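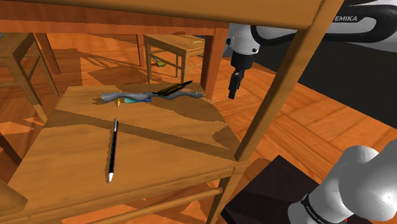 Chapter 23
Cats in Boarding Care
Annelore Reinholz

The earlier chapters dealt mostly with dogs, and a student who has worked through them may expect cats to need the same care on a smaller scale. Some of it does carry over. Food must be weighed, water must be changed, and the record card must be filled in before the end of each shift. The difference lies in how a cat responds to a new place. Most dogs settle by following people. Most cats settle by learning the space, and they do it slowly, often from inside a box or under a blanket.

This chapter covers the first three days of a cat's stay, when most feeding and litter problems show up. Longer stays are covered in the next chapter, and medication is left to Part Five.

After reading this chapter you should be able to set up a unit before a cat arrives, take a useful history from the owner, tell a quiet cat from a sick one, and decide when to call the veterinarian.

23.1 The unit before arrival

A boarding unit for one cat needs a place to hide, a raised shelf, a litter tray, food, and water. The tray goes at the far end from the food. Cats that are asked to eat beside their litter may stop doing one or the other, and staff then spend days guessing at the cause. Water should stand apart from the food as well if there is room.

The hiding place can be very simple. A cardboard box on its side works well and can be thrown out when the cat goes home. A covered bed is fine too, but it has to be washed between guests, and some cats will not go near a bed that still smells of laundry soap. Rinse twice.

Units should not face each other. Where the building makes this hard to avoid, hang a solid panel between the rows. At Sundeck, a small cattery whose records are used in several places in this book, the two rows faced each other across a narrow aisle for years. Once panels went up, the staff noted less growling at feeding time and fewer meals left in the bowl. Nothing else in the routine had been changed.

23.2 Taking the history

The owner is usually in a hurry. Ask the important things first:

What does the cat eat, how much, and at what time?
What kind of litter is used at home?
Has the cat boarded before, and did it eat?
Does it hide from strangers, and for how long?
Is there any past urinary or kidney trouble?
Who can be reached if the owner cannot?

Write down the owner's own words where you can. "Picky" means one thing to one person and something else to another, so ask what the cat did the last time it refused a meal. If the owner has brought food from home, use it for the whole stay. A change of diet and a change of place should not come together.

Weigh the cat at check-in, in the carrier if need be, and subtract the weight of the empty carrier. A cat that weighs 3000 grams on the first day and has lost a little by the third is easy to spot when there is a number on the card - and very hard to spot under a thick coat when there isn't.

23.3 The first day

Put the carrier inside the unit, open its door, and leave. Don't tip the cat out or reach in for it. Many cats stay in the carrier until the building is quiet, and some stay there overnight. Go by the bowl and the tray. If food has gone down and the litter has been used, the cat is getting about when it feels safe.

Case 23-A. Otlow, a neutered male of six years, was brought in for a five-day stay. He went behind his box and did not come out while staff were present. The first meal was not touched. By morning half of the second meal was gone and the tray had been used once. Staff kept the same person on his unit, spoke little, and moved his bowl closer to the box. He was eating full meals on the third day.

Case 23-B. Chauke, a female of eleven years, walked out of her carrier right away and rubbed against the door. She was marked on the card as settled. She ate nothing on the first day or the second, and it was a new shift that caught it. Her friendly manner had been taken as a sign that all was well.

Compare the two cards on page 277 before going on. Note which entries were made at the time and which were filled in later.

Back to top | Contact the publisher | Copyright Votulska Press. All rights reserved.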